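Cube Sorting by Color: Our Tabletop Layout Project
Ulley group, spring term report

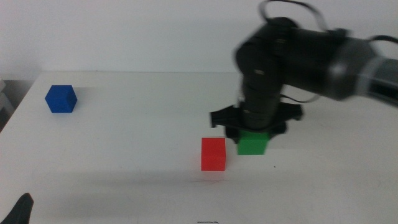 We wanted a task that looks easy and turns out to have plenty inside it, and colored cubes were perfect! Red, green and blue are simple to tell apart on a plain white table, so we could put all our energy into the real question: how does the starting layout change the time it takes to bring the cubes together in a row?

Layouts

We drew up 11 layouts on paper and kept 10 of them. The one we dropped was nearly a copy of the first. In the "close" layouts all the cubes start near each other. In the "stray" layouts one cube starts well away from the rest – these were our favorites, and they gave us the most to talk about.

Runs

Our plan called for 400 runs, but we had table time left in April and finished with 445. Every run went into a shared sheet we named Flultholm (after the map in our first planning game), with the layout, the order of the colors and the time.

What we found

Stray layouts took longer, as expected. The fun surprise was the color order: starting with the far cube made the times much more even. We would love to try this again with a fourth color and a darker tabletop.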